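Driteo Home Forum > Bedroom and Linens

Storing a spare sheet set in a plastic bag - okay or not?

Posted by Indira Annamalai
January 25, 2024

I have a white cotton sheet with big pink flowers on it, 600 thread count according to the label, and it only goes on the bed when my sister visits. The rest of the year it sits on the closet shelf in a thin plastic bag, the crinkly kind you can nearly see through. I took it out last week and there was a yellowish line down one of the folds, plus a stale smell that didn't go away after a day on the bed.

I wash it before I put it away, cold water, and dry it on a rack in the bedroom by the window. Is the bag causing this? I don't want to lose the sheet over a bag that cost nothing. I also can't get the creases out of the bottom end, but that's less of a worry.

Parvathi Naidu

The bag is probably part of it. Thin plastic holds in whatever dampness is left in the cotton, and a sheet dried indoors in winter often feels dry when the hems are still a little damp. Give it another 2 hours on the rack after you think it's done, and check the hems and the corners with the back of your hand.

For the yellow line, soak the whole sheet in warm water with oxygen bleach, not chlorine. Check the care label first because of the print. I left mine in for 3 hours and then ran a normal wash with an extra rinse. Old detergent left in the fabric can also turn yellow, so cut back on how much you use.
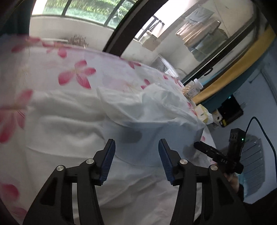 Once it's clean and fully dry, spread it on the bed and smooth it out with your hands before folding. I fold mine in half lengthwise twice, then roll it from the short end. A roll doesn't give you the one hard crease where the yellow shows up. Then put it inside its own pillowcase and set that on the shelf. Cotton lets air through and still keeps the dust off.

If the shelf is painted or bare wood, lay an old towel down first. Wood can stain white cotton over time.

As for the creases, a spray bottle of water and a warm iron on the back side of the fabric. Or just make the bed with it and pull it tight, most of them drop out after a night.

Kamarul Chong

throw the bag out. I use the zip ones from Hadska with the cloth sides, never had a smell

Rajeshwari Chowdary

Agree with Parvathi on the pillowcase. One thing to add - refold it every few months along different lines. I do ours in March when I change over the blankets, and again when the weather cools down. It takes 20 minutes for the whole shelf.

I would skip the scented sachets. I had one leave an oily spot on a white duvet cover and it took a few washes to get it out. If the closet itself smells stale, leave the door open during the day for a week and see if that helps before you buy anything.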